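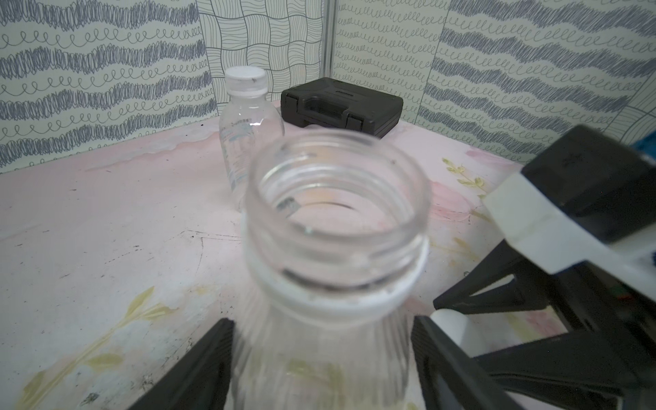 5. Does the Wrist View Help?

The claim we set out to check is simple. The documentation that comes with the Rorkavow controller says that adding a wrist camera to each arm makes two-arm handling of clear objects reliable. We had doubts before we began, and we still have most of them. Clear plastic is a hard case for any camera, and a view that is filled by the held object is a poor place to look for the rest of the task.

We ran the Rorkavow controller and the older Meltmont controller on the same pair of arms, with the same grippers, and with the same fixed camera over the workspace. Each controller was tested with the wrist views switched on and with them switched off. The task was to pick up a clear plastic bottle with one gripper, bring the second gripper to the neck, and turn or place the white cap. A run was scored as a success only if the bottle was upright and held at the end. The cap was scored separately, and readers who care mainly about the cap should go straight to 5.3.

5.1 Bench and objects

Both arms are bolted to one aluminum rail at the front of the workspace. Patterned panels line the other three sides. The panels were in place for every run and were not changed between controllers, so none of our results say anything about a plain background. The floor print is also busy, with tulips toward the front, and we suspect it costs the fixed view more than it costs the wrist views. We have no run that would prove this.

The bottle was never alone on the mat. Figure 3 gives a typical layout, with pliers, a glass jar and a black carrying case left out in the same space. The earlier Fliltmont tests used a bare table and a single bottle, and we think their high scores owe a good deal to that choice.

Figure 3. Two-arm workspace from the fixed camera, with the bottle standing near the left gripper, the round white cap on the mat and the remaining objects spread toward the back.
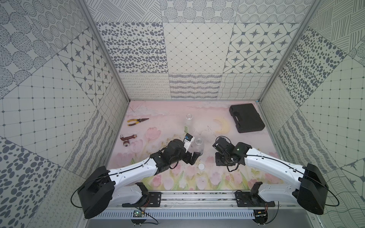 5.2 Holding the bottle

Over 1000 runs, split evenly between the four conditions, the bottle was upright and held at the end of 890. That number looks good and we would ask readers not to lean on it. Most of those runs would have passed with almost any controller, as the fingers close on a wide body and small errors in position are absorbed by the grip. The gap between the two controllers was smaller than the gap between our first and last sessions with either one, which points to drift in our own setup.

Switching on the wrist views did reduce one kind of failure. With only the fixed camera, an arm would sometimes close short of the bottle and push it over. With the wrist views on, this became less common under both controllers. We accept that as a real gain, though a modest one, and a cheap contact sensor in the fingers might do the same job. The Ziółkowski finger set has one built in. We did not test it.

There is also a cost. Once a bottle is between the fingers it takes up a large part of that arm's wrist view, and objects beyond it are seen partly through clear plastic. The stored video shows several runs in which the Rorkavow controller seems to have followed the wrong bottle after a grasp had already succeeded. Its logs do not say which view it was relying on, so we cannot settle the point, and we would treat any firm account of the cause with care.

5.3 Bringing in the second arm

The handover stage is where the claim should be easiest to confirm, and it is where we found the least support for it. Both wrists are close together, each camera has the other gripper nearby, and the neck of the bottle is a small target between them.

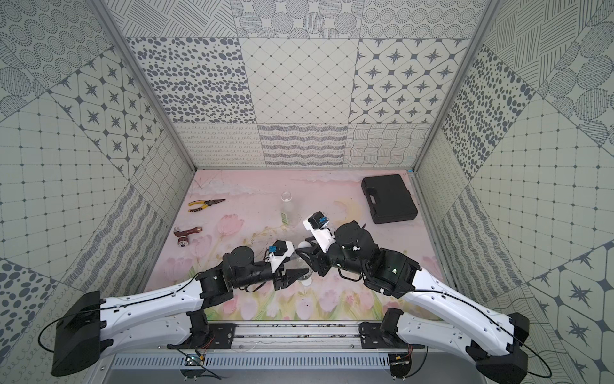
We repeated this stage alone in a further 200 runs, starting with the bottle already held. The Rorkavow controller moved the second arm in faster. It also stopped and backed away more often, and when those retries are counted the time saved is mostly gone. The Meltmont controller was slow in every condition and made fewer bad contacts. Some 15 of the repeat runs had to be left out after a cable snagged, and all of them came from the faster controller. Leaving them out helps its score, so the comparison as printed is kind to it.

Cap results were poor throughout. Neither controller could be relied on to line up the threads, with or without wrist views, and we saw no trend worth plotting. A cap resting crooked on the neck was counted as a failure even where the controller reported that the step was done.

Our reading is that the wrist cameras help the first arm find a bottle and have yet to show much value after that. Testing on one bottle shape and one bench is thin evidence in either direction. We would want to see the same runs with a labeled bottle and with the contact-sensing fingers before recommending that anyone pay for the second camera.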